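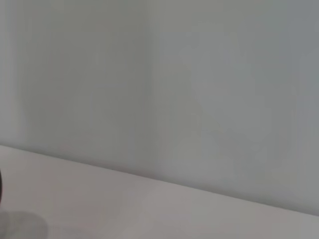
Gripper and Camera Trials: Frequently Asked Questions

Maintained by Mererid Edwards. Last revised December 2020.

Scope

What is being compared?
Two parallel grippers (Mirine and Givumis), two camera positions (wrist and head) and two controller settings on the same arm. The Kanagaratnam rig is used throughout. Results from the older Rillia bench are not mixed in, as its table was a different height and its arm mount had measurable play.

Is this a product ranking?
No. Both grippers do what their data sheets say. The trials look at how they behave on household items with handles, which neither data sheet covers.

How many trials have been logged?
1,393 through the last revision. Of those, 308 are kettle trials. The rest are split between cups, jars, boxes and calibration runs. Aborted runs are logged under their own code and are included in the total.

Grippers

What is the practical difference between the Mirine and the Givumis?
The Mirine closes faster and has the stiffer fingers. The Givumis has finer force control at the low end and a little more compliance at the tip. On boxes and jars we could not separate them. On handles the Givumis slipped less often in rotation, and the Mirine gave more repeatable closing positions.

Can either one hold a kettle by its handle?
Yes, empty, with either gripper. Filled kettles are outside the current test plan. Grip location matters more than closing force. A grasp near one end of the handle puts the load well off the finger centerline, and the wrist has to resist the resulting torque. A grasp at the middle of the handle hangs straighter but leaves less room to tilt before the fingers reach the body.

Why is grasp position at the end of the handle tested at all?
It is the position the arm reaches first when it comes in from the side, and the one that keeps the hand away from the spout. Operators choose it often when no instruction is given. 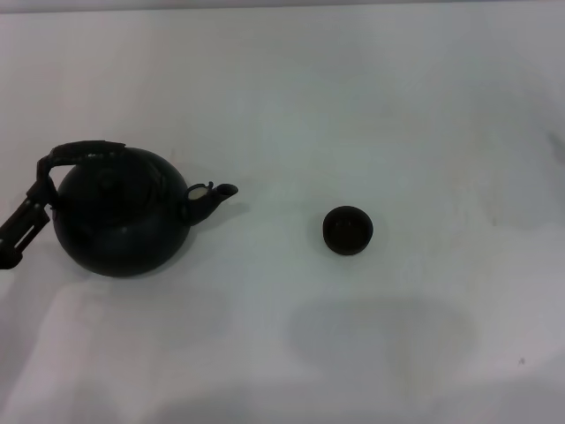 Kettle task, head view: gripper on the left end of the handle, cup on the spout side.

Does a black gripper on a black handle cause trouble?
For a person watching the video, some. The outline of the fingers is hard to separate from the handle at the contact point, and labelers disagree on the first frame of contact more often than they do with light-colored items. We now take contact time from the motor current and use video only as a check. Colored tape on the fingertips was tried in April and dropped — it changed the friction enough to spoil the comparison.

Do the fingers need pads?
The stock pads were used on both units. Replace them in pairs. A new pad opposite a worn one shifts the closing point toward the worn side, and the offset is large enough to show up in the position log.

Cameras

Which is better, wrist or head?
They answer different questions. The head camera gives the relation between items: how far the cup is from the spout, and on which side. The wrist camera gives the last stretch of the approach, when it is pointed at the item. With the hand turned away, a wrist view can be nearly all wall and tabletop and is of little use for locating anything. Do not judge a wrist camera on whole-run averages. Score it on the approach segment.

Should low-content wrist frames be deleted?
Keep them. Cutting them breaks the time alignment with the joint log. If your training code needs them gone, filter at load time and leave the recording intact.

What does a plain background do to auto exposure?
A pale wall and a white table pull exposure down, and dark items lose detail. Lock exposure with a dark item in view before starting a set. If the wrist camera is allowed to adjust by itself, its brightness will drift as the hand turns between the wall and the table, and the two camera streams will no longer match.

Are shadows a problem?
Soft shadows on the table have been picked up as items by the simple threshold detector. The learned detector handles them better but is not free of the error. Do not add a second lamp to remove shadows partway through a set. Finish the set, change the lighting, recalibrate and start a new one.

What frame rate is used?
60 frames per second on both cameras. Lower rates were acceptable for placing tasks but blurred the contact event enough to make the grippers look more alike than they are.

Controllers

What are the two settings?
Position mode and impedance mode. Position mode drives the wrist to the commanded pose regardless of contact. Impedance mode lets it yield. All other limits are held the same.

Which should I use for pouring motions?
Impedance mode for the grasp, position mode for the tilt. Switching between them takes roughly 77 milliseconds on our controller, and the arm must be at rest when it happens. If you switch while moving, expect a visible jerk at the tool.

The kettle rotates in the grip when I tilt it. Is that the controller?
Usually it is the grasp. Check first that the handle lies fully between the fingers and not across the tips. Next check the closing force. Look at controller gains last. A ribbed or wrapped handle can seat between two ridges and then jump to the next one under load, which looks like a control fault in the log but repeats at the same angle each time.

How is a pour scored with no liquid?
By spout position relative to the cup opening at the end of the tilt, taken from the calibrated head view. A run passes if the spout tip is over the opening and nothing has touched the cup. Lids and spout flaps are left as found and are not scored.

Data and requests

Can I get the logs?
Joint logs and summary tables, yes. Video is released on request, one task at a time, because of its size. State which gripper, which task and which camera you need.

Can you test our gripper?
Send the mounting drawing, the mass with cable, and the command interface. Units that need an external air supply cannot be run on this bench at present. Turnaround depends on the adapter plate — if one has to be machined, allow several weeks.

I found an error in the tables. Where do I report it?
Write to Mererid Edwards and include the run number and the column name. Corrections are listed at the foot of the next table release, with the old value kept beside the new one.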